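Pickles, rent and the 44 bus

She runs the pickle stall at the Bramport market and she did not want to sit down. So we talked standing, between customers.

"I started with 2 crocks and a borrowed fridge," she says. That was in the old Balogh building, before the rent went up. Now it's a shared kitchen on Justberg Street, 110 dollars a shift, cleaning not included.

Is it worth it? Long pause. A man wants dill spears, gets them, leaves.

"Some months. January, no. January people are on diets but they don't want cabbage, go figure."

Her best month she sold 300 jars. Worst, she wont say. The hot carrots pay for everything else. The beets she keeps because her aunt would be upset.

No car. Everything goes on the 44 bus in two coolers, first run of the morning. "The drivers know me. One of them hates the smell, he's told me." 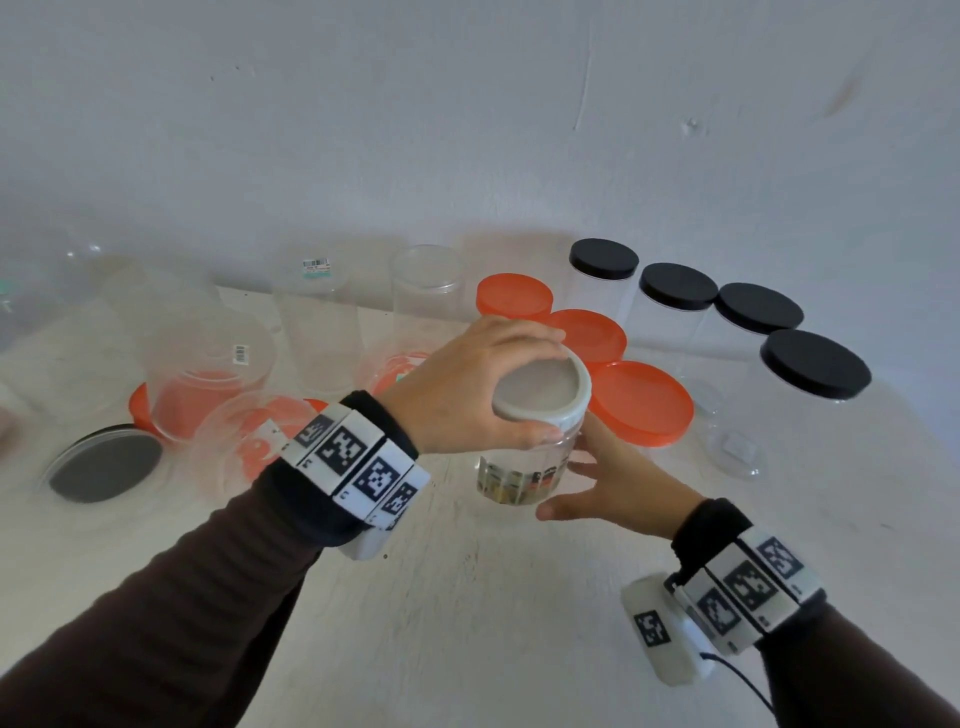 Hands on a jar and lid, jars all over the table.

On recipes she gets short. Salt by weight, never by spoon. Garlic in late. "And taste it, people dont taste it."

A shop called Clallex has asked for a regular order. She hasnt answered teh email yet. "They want labels with a barcode. I write mine with a marker."

Another customer. She waves me out of the way.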